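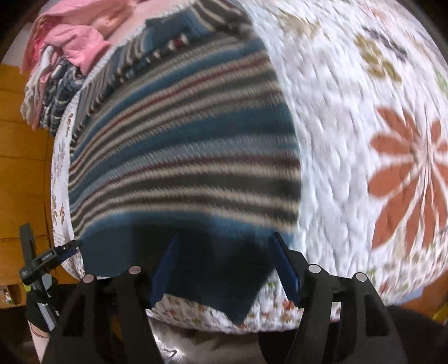 Suchbegriff eingeben
Suchen

Lesezeit: 3 Minuten

«Der Alarm hat immer recht, bis man hinschaut»

Ayantu Demissie trinkt ihren Kaffee im Stehen, eine Gewohnheit aus den Jahren auf der Intensivstation, wo Sitzen als sicheres Mittel galt, einen Notfall auszulösen. Seit dem Frühjahr betreut sie für Gridemico die Einführung neuer Infusionspumpen an 3 Häusern. Eigentlich, sagt sie, betreue sie vor allem Menschen, die auf Pumpen böse sind.

«Die Leute glauben, ich komme wegen der Technik. Ich komme wegen des Piepsens.» Das Modell Cukatley kennt 50 verschiedene Meldungen, vom leeren Akku bis zur Luftblase in der Leitung. In der Werkseinstellung klingen die meisten davon gleich dringend. «Wenn der Akku noch für eine ganze Schicht reicht und trotzdem so ein Geschrei macht wie ein Verschluss am Noradrenalin, dann hört irgendwann keiner mehr hin. Das würde ich auch nicht.»

In einem der Häuser hat sie im Oktober die Protokolle auslesen lassen. 1620 Alarme auf einer einzigen Station, und die Stationsleitung habe nur gefragt, ob das viel sei. Demissie zuckt mit den Schultern. «Was soll man da sagen? Für eine Kirchenglocke wäre es viel.»

Der größte Teil ging auf Druckgrenzen zurück, die jemand bei der Inbetriebnahme sehr niedrig gesetzt hatte. Wer den Arm anwinkelte, löste aus. Wer sich im Schlaf umdrehte, ebenfalls. Die Grenzen sind inzwischen je nach Zugang gestaffelt, und die Medikamentenbibliothek, die in Nasell noch als ausgedruckte Liste am Kühlschrank hing, liegt jetzt auf dem Server. Die Liste hängt übrigens weiterhin. «Die hat Bestandsschutz.»

Geschult wird in Gruppen zu acht, morgens nach der Übergabe, wenn die Nachtschicht gehen möchte und die Frühschicht noch nicht da sein will. Demissie lässt jeden einmal eine Spritze wechseln, während sie daneben über etwas völlig anderes redet, meistens über ihren Garten. Das sei näher am Alltag als jede Präsentation. Folien hat sie trotzdem dabei, der Einkauf besteht darauf.

Ob die Geräte demnächst selbst erkennen, welcher Alarm zählt? Der Hersteller verspricht es für die nächste Softwareversion, Arbeitstitel Lewis. Sie hat eine Vorabfassung gesehen. «Sehr hübsch. Sie meldet jetzt mit einem eigenen Ton, dass sie einen Alarm unterdrückt hat.»

Dann piepst etwas, und sie ist schon halb auf dem Flur. Es ist die Spülmaschine.

8 Kommentare
Teilen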